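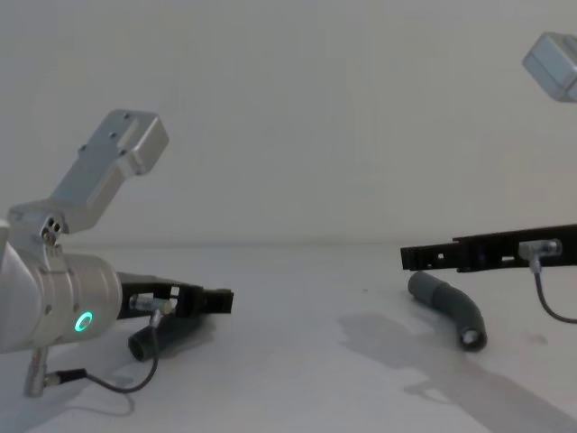 White table, green light on.

Sep 29, 2026

Right, glue day. I've been putting this off all month, but the hide glue from Cloltadden has been sat in the cupboard in its paper bag and I wanted to know whether it behaves like the old stuff from Vasance before I let it anywhere near the fiddle back. So — offcuts of spruce and maple, rubbed joints, no clamps on the first lot.

Soaked 100 g of granules in cold water overnight and they'd swelled up lovely by this morning, like fat little beads of jelly. Warmed them in the pot until everything ran off the brush in a thin string. A bit thinner than I'd normally go, but the Olszewski notes say thin for end grain and I thought I'd do as I'm told for once!

First batch went together nicely. Second batch I was slow with (the phone rang, my own fault) and the glue had skinned over before I got the halves together. I pulled two of those apart by hand. The others are in the rack with pencil marks on the ends, A for good and B for dawdled.

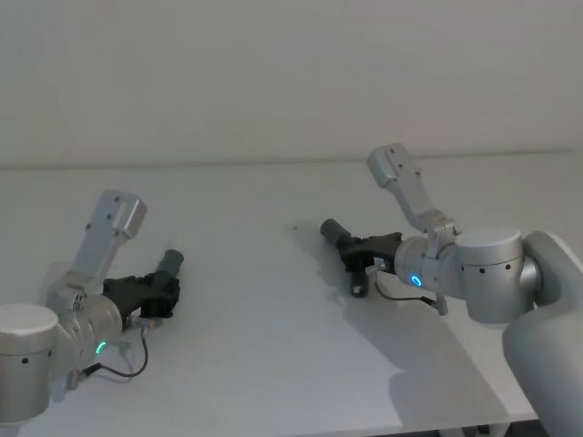

Did you warm the wood as well, or only the pot? was the comment left in the margin when I came back from lunch, and then underneath, in smaller writing, that the April batch failed in just the same way and a hairdryer on the maple sorted it.

Fair point, and no, I hadn't. Did a third batch with the wood warmed for 10 minutes on top of the radiator and it gave me much more time to slide things about. You could feel it grab when it was ready, that nice sticky drag and then it just stops. I'd forgotten how much I like that bit.
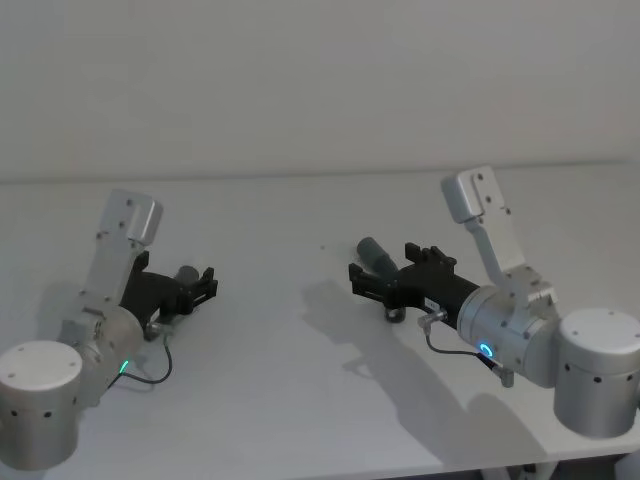 Both arms, same table.

Still to do: break the lot on Thursday with the lever and see whether the wood goes or the line does. Order more granules if Cloltadden passes, otherwise ring Ostivow and ask what they've got in a higher strength. Also the pot lid needs a new knob, I burnt my thumb on the screw again. Leftover glue is in the fridge in the jam jar with the blue lid — please don't throw it out, it isn't soup.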